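Clearing the counter before bed

Leen Sleiman, Mar 1, 2023

We moved into the flat in Skornmont in June and I still hadn't decided where the mugs should live. The cupboard over the sink holds 12 if you stack them, and I don't like stacking them. So I bought a wire rack and put it out next to the milk.
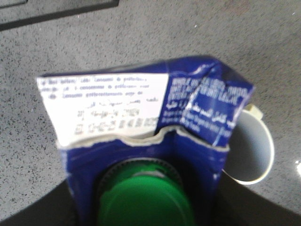
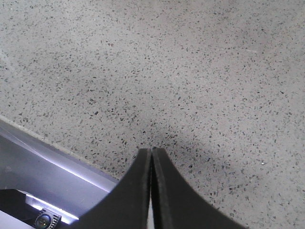
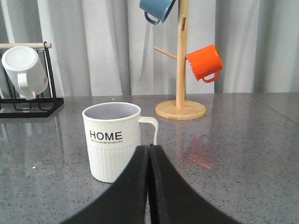
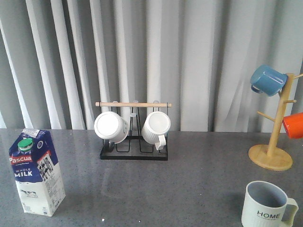 I'm keeping five mugs out and the rest have gone in a box on top of the wardrobe. My sister wants first pick of those. The HOME one stays, it was a present and it holds a proper amount of tea.

Cartons are the other job. They get rinsed, squashed and put in the bag by the door with the lid left on – our council takes them that way, yours may not. I used to leave them until morning and the kitchen smelled of it.

Wiping down takes a minute. Speckled stone hides crumbs very well, so I go over it with my hand first and then a damp cloth. I've stopped using the spray, it left streaks.

Next is the drawer with the tea towels in, and I need to measure it before I buy any dividers.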